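Open day at Skekbridge: an afternoon in a kitchen that isn't there

Getting there

The bus let us off at the wrong end of the industrial park on a grey Tuesday, which gave me time to admire a good many loading docks. Skekbridge has the upper floor of a former tile warehouse. Anoma Mollah met us at the door with name tags and a plate of butter tarts, and I decided I liked robotics.

The teaching room

I'd come expecting machinery. What I got was people in office chairs with hand controllers, steering arms around simulated kitchens. Every attempt is recorded as an example for the learning system, and the target for this batch is 2,000. Yevdokiia Vasylenko has the patience of a driving instructor and, I suspect, the same right foot. She throws out any run where the operator dithers, on the grounds that the model will learn to dither too. By that standard I should never be allowed to teach anyone to cook.

The layout gets shuffled between runs so the system can't just memorize one counter. Prasetyo Gunawan, who writes the shuffling code, has no strong views on where a sensible person keeps a knife. 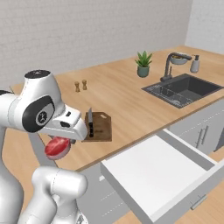
My turn

Visitors got four tries each. The task was to pick up the steak and put it in the open drawer, a storage habit my mother would have had words about. I dropped the first, flung the second and ran out of time on the third. The fourth went in, and Yevdokiia watched the replay twice before marking it "hesitant" and deleting it.

The next open day is in November. Wear layers, the server room door doesn't close properly, and get to the butter tarts early.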